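Musbridge library will open again in August

The Musbridge public library will be closed for renovation until August, the town has confirmed. The building on Grater Street has had the same heating since it was opened, and last winter the reading room had to be shut for 9 days when the boiler failed.

The work will cost 468 thousand dollars. It includes a new boiler, better windows on the north side and 35 more seats for students. The children's corner will move to the ground floor, so that parents with strollers do not need the elevator any more.
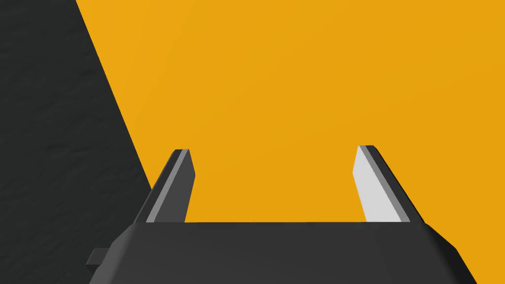 Can people still borrow books during the work?
Books can be ordered by telephone and picked up at the Wilo community centre, where 300 of the most requested titles are also kept on open shelves. No late fines will be charged until the library is open again.

The decision was not an easy one for the town. A first plan, to move the whole collection to the old school in Ene, was dropped last fall after the moving costs became known. Residents of Ene had hoped for it, and they will now get a book return box beside the post office instead.

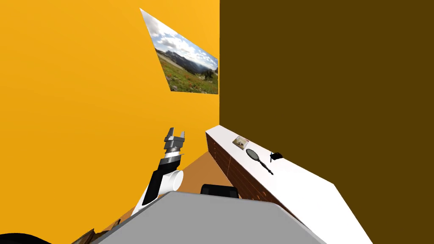 Seema Tripathi wrote to us that she is glad about the warmer reading room, but she would have liked longer evening hours too, as the present closing time is too early for anyone who works in the city.

The opening hours will be discussed at the town meeting in spring. Written suggestions can be left at the front desk of the Wilo centre.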